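The Long Queue at Bandwood

How a small site for sharing live recordings outlasted its server, its software and most of its rules

There is a particular kind of patience you only learn by waiting for a file that one other person in the world has got. Anyone who used Bandwood in its early years will know it. You would click on a recording of a band playing the upstairs room of a pub, watch the bar creep up to 88 per cent, and then see it stop, dead, as the one person sharing it shut down their computer and went to bed. In the morning, if you were lucky and they were an early riser, it would start up again while you were having your toast.

Mariama Nyarko was that other person more often than she likes to admit. She had been taping concerts since her teens, first on a borrowed minidisc recorder and later on a little digital one with a foam windshield that she kept in a sock, and she had boxes of the things. When Bandwood opened its doors she uploaded 13 shows in the first month, all of them from the same small hall in Jorkby, and then discovered that her home connection was so slow in the outward direction that it would take until April for anyone to hear them.

"People were so polite about it," she told me, over the first of several pots of tea. "They'd send me messages saying, no hurry, but would you mind leaving it on tonight? And I'd leave it on. My mum thought the house was going to burn down."

I should say early on, in case you are expecting a different sort of story, that Bandwood was never one of the big pirate trackers and never wanted to be. Its one firm rule, pinned to the top of the front page in capital letters, was that nothing sold in a shop could be shared there. No albums, no singles, nothing ripped from a disc. What you could share was live recordings by artists who had said they didn't mind, along with radio sessions that the artists themselves had handed over and the odd rehearsal tape. There was a list of bands who had given permission and a shorter, rather sheepish list of bands who had been asked and said no.

It sounds simple, and for a while it was. The trouble came from all the music that fell in between. What do you do about a band who said yes and then broke up, with two members still keen and the drummer now dead against it? What about a guest singer who wanders on for the encore and hasn't been asked at all? The threads about these questions went on for weeks, and they are still there to be read, full of people quoting each other quoting each other. I lost most of an afternoon to one about whether a soundcheck counts as a performance. (They decided it didn't, and then somebody found a soundcheck that had been let through, and off they went again.)

The software underneath all this was called Zadel, and I have yet to meet anyone with a kind word for it. It was a tracker program, which is to say it kept a list of who had which pieces of which file and introduced them to one another, and it was free, and it fell over whenever it rained. Its great peculiarity was the way it kept score. Like most private sites of that time, Bandwood asked you to give back what you took, and Zadel worked out your ratio of uploads to downloads and printed it beside your name in green or red. Only it forgot. Every time the server restarted, a handful of members would find themselves back at nothing, and there would be a great wailing in the help section.
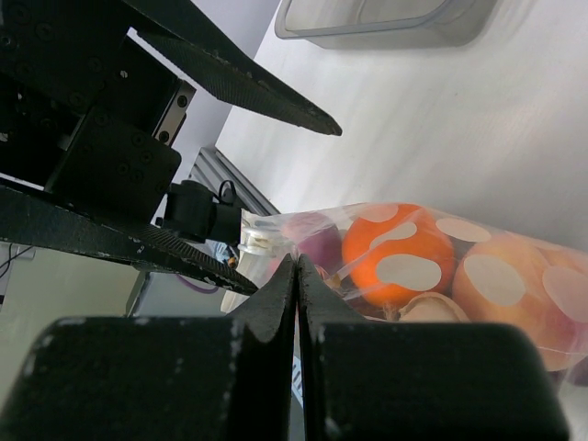 Scuffed black gripper fingers, nearly touching at the tips.

Mariama thinks the ratio did more harm than good anyway, and having listened to her on the subject I'm inclined to agree. The members with fast connections piled up enormous credit by grabbing each new recording the moment it appeared and passing it on to everybody else. The people who had stood at the back of a cold hall with an arm in the air for two hours, and who had made the recording in the first place, were often deep in the red. She was once locked out of her own uploads. She had to write to the administrator, who went by the name of Potgieter and was a man of very few words, and he wrote back "fixed, sorry" and that was the longest conversation they had for 6 years.

Potgieter is a bit of a legend among the old members, mostly through keeping so quiet. He paid for the server, he kept Zadel going with what I'm told was a truly frightening pile of patches, and he would turn up in the middle of a blazing row to post a single line and close the thread. Some of the members pictured him as an elderly professor. Others were certain he was a student. He didn't want to talk to me for this piece, though he did pass on the message that he was well and that the soundcheck ruling stands.

What changed things was a failed disk. The site went down one evening and stayed down, and when it came back there was only a white page saying that the list of torrents was lost and the last good backup was very old. None of the music had been stored on the server, of course, as that was the whole point of doing it this way. It was sitting on hundreds of hard drives in spare rooms and under desks. But the list that tied it all together had gone, with all the set lists and corrections and long notes on where the microphone had been.

I'd have expected that to be the end of it, and plenty of sites with far more money behind them have closed over less. Instead the members began posting what they had. Someone had saved the pages for every show by one folk trio, and someone else had the notes for the whole Jorkby series, printed out, in a ring binder, with a coffee stain on the cover. They typed it all back in by hand. Mariama did her share in the evenings, between getting home from work and nodding off, and found while she was at it that she had been calling one song by the wrong name for years.

When Bandwood opened again there were no ratios. Zadel was gone as well, replaced by something plainer that one of the members had written, and in place of the green and red numbers there was a button marked "wanted". If a recording had nobody sharing it, you pressed the button, and a message went off to everyone who had ever had a copy. That was all it did. Within a day or so somebody would generally dig out the old drive, plug it in and put it back.

The big trackers were different places, and the people who loved them will tell you (at length, if you let them) about the size of the catalogues and the terror of the entrance interviews. I used to envy the ones who got in. Nowadays most of what they were hunting for can be streamed in a moment by anyone with a telephone, and a good many of those people have drifted away to do exactly that. What Bandwood has can't be found on any of the streaming services, and I suppose that goes some way to explaining why its members are still pottering about in there, arguing over tape speeds.

It is not a busy place. There were around 2 new recordings a week in the spring I spent reading it, and the same names came up again and again underneath them. Somebody thanks the taper, somebody asks what the third song is, somebody points out a cough. A newcomer asked why the applause had been left in and was told, quite kindly and by several people at once, that the applause was part of the show.

Mariama still tapes, though not as often, and she has a proper stand for the microphone now and a connection that would have made her younger self weep. She played me the oldest of her Jorkby recordings before I left. It is rather muffled, to be truthful, and a man near the microphone spends most of the slow number telling his friend about a bus. She knows his lines by heart and said them along with him while she rinsed out the pot.

Her other tapes are in the loft, and she is working through them in no special order. Two are on the "wanted" list at the moment, and she has promised to have them up once she finds the cable.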